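Subject: Re: [sim-users] Open day at Prumelby: what ran, what didn't, settings
From: Min-kyu Seok
To: sim-users list

On Saturday, Caldeira wrote:

> Could somebody who was at the Prumelby open day post the settings
> used for the afternoon demonstration? The handout gives the scene
> name (Drukent) and nothing on the step rate or the contact model.
> I also could not tell from the back row whether the approach was
> scripted or coming from the policy. We are planning a similar
> session for our own visitors in August and would like to start
> from something that is known to hold up for an afternoon.
>
> Second question: was the wrist view on the left screen the same
> image the policy gets, or a prettier one for the audience?

I ran the afternoon session, so I will answer both and add some notes for anyone setting up the same thing.

The approach was the policy. The only scripted part was the reset, which puts the arm back at its start pose and draws a new seed. Physics ran at 200 Hz and the policy at 12 Hz, with the last command held between policy steps. The contact model is the stock one from Skudwood with the default friction pair for the fingers. I tried raising the finger friction in the morning, and the arm began dragging things it had only brushed against, so I put it back before the doors opened.

The demonstration seed was 1071. Visitors asked for others and I let them type in whatever they liked. Most were fine. Two put the start pose too close to the wall and the planner check refused them, with an error on the console and no motion at all. If you do this in public, show the console on the projector, otherwise people think the program has hung.
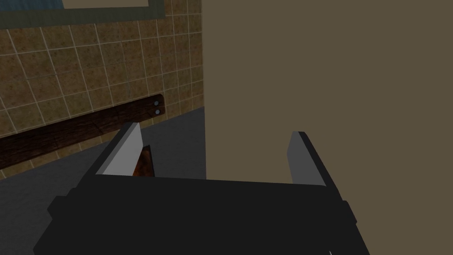
The wrist view is the policy input, unmodified. There is no second render for the audience. We did discuss adding one, and dropped it when the extra camera cost us more frame time than I was willing to give up on the demo machine. It does mean that what visitors saw was dim and plain: flat ambient light, speckled texture on the wall tiles, a wood grain on the board bolted across them, and no texture at all on the floor or on the big khaki surface to the right. Several people asked whether the textures had failed to load. They had not. Materials in Drukent are assigned per object, and anything without an entry in the materials file gets a single color.

The plain surfaces have a practical effect. When one of them takes up much of the view there is little for the encoder to hold on to, and the policy slows down or hunts from side to side. I saw this four or five times over the afternoon. It usually recovers by itself once some tile comes back into view. If you want a cleaner show, give the large surfaces a low-contrast noise texture and retrain. Do not add it only at demo time. I made that mistake last year and the success rate dropped by half.

On the finger geometry, which came up in the questions afterward: the fingers you see on screen are the visual mesh. The collision shape is a box per finger, slightly thicker than the mesh on the outside. A narrow object beside a finger can therefore be pushed before the two appear to touch. One visitor spotted this and asked if it was a bug. It is a known approximation, documented in the Skudwood notes under contact shapes. A convex hull per finger fixes it, but on our machine the step time went up enough that 200 Hz was no longer real time.

Practical points for your August session:

Cap the episode at 200 policy steps. Without a cap a stuck run goes on until somebody reaches for the keyboard.

Turn off automatic logging of images. We filled the disk before the second group came in and I had to clear it between runs.

Restart the simulator between groups. Memory use creeps up with each reset, and I have not found the cause.

Keep the two screens on the same clock. Ours were fed from separate processes and the overview lagged the wrist view by a visible amount, which made the gripper look as though it closed early.

I can send the config file to anyone who wants it. It has our local paths in it, so you will have to edit the top section. The checkpoint is too large for the list, so write to me off-list and I will put it somewhere you can fetch it.

Caldeira, which version of the scene do you have? The board is only in the newer one, and if yours has a bare tiled wall the seeds will not match.

Min-kyu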